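Sillwood Tile Names
Data card, version 17

Summary

Sillwood Tile Names is a table of 1000 short labels in Chinese, each one a single character, with readings and English glosses. The labels come from household objects, game pieces, shop drawers and small ornaments. The table is meant for people who build dictionaries, flash cards and font tests and who need characters as they are used on things, without a sentence around them.

Contents

The release has one file, labels.tsv, in UTF-8 with Unix line endings. Columns, in order:

id — integer, 1 to 1000, never reused
char — the character as written on the object
form — trad, simp or both
pinyin — with tone marks; several readings are separated by a semicolon
gloss — English, lower case, British spelling
surface — free text, e.g. paper, wood, glazed, unknown
colour — colour of the writing

The form column says "both" where the traditional and simplified characters are the same. Variants that have no code point of their own are mapped to the nearest standard character and marked with an asterisk in the gloss.

How the entries were made

Feng-yi Tsao read every label and entered the character and its readings. Morena Pellegrini wrote the glosses. Where the two disagreed on the sense, the entry went to Ubaldo Palumbo, and his choice stands in the file. Glosses give the sense most likely on an object of that type, so a character on a medicine drawer may be glossed differently from the same character on a game piece. For this reason char is not a unique key. Use id.

Labels on small ornaments were entered with the character only. Maker, age and material were not researched.
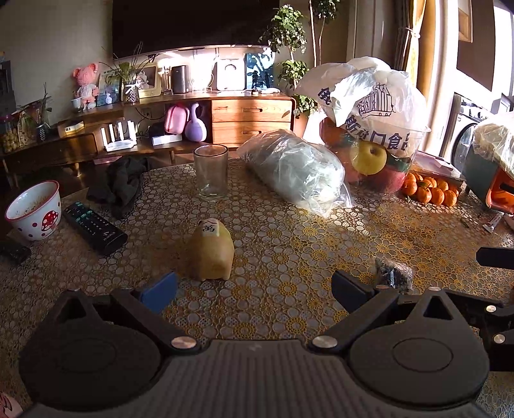 Known problems

Handwritten labels: 61 entries have a character that could be read in more than one way. The second reading is given in the gloss after a slash.

Rotated labels: on round objects the upright direction is a guess. Entries affected by this are not marked.

Colour: "black" covers anything from dark grey to very dark brown.

Surface: the values were typed by hand and are not consistent. "ceramic" and "glazed" overlap and will be merged in the next version, planned for July.

Checking the file

The script check.py in the Gumstead tools reads the table and reports duplicate ids, missing tone marks and characters outside the basic plane. It needs Python 3 and nothing else. Warnings about trailing spaces in the surface column can be ignored.

Changes

Version 17, May 23, 2018: tone marks corrected in the second half of the file; column "script" renamed to "form".
Version 16: glosses moved to British spelling.

Licence and contact

The table may be copied and changed with credit to Sillwood Tile Names. Corrections go to Lino Mancuso — please quote the id and the version number.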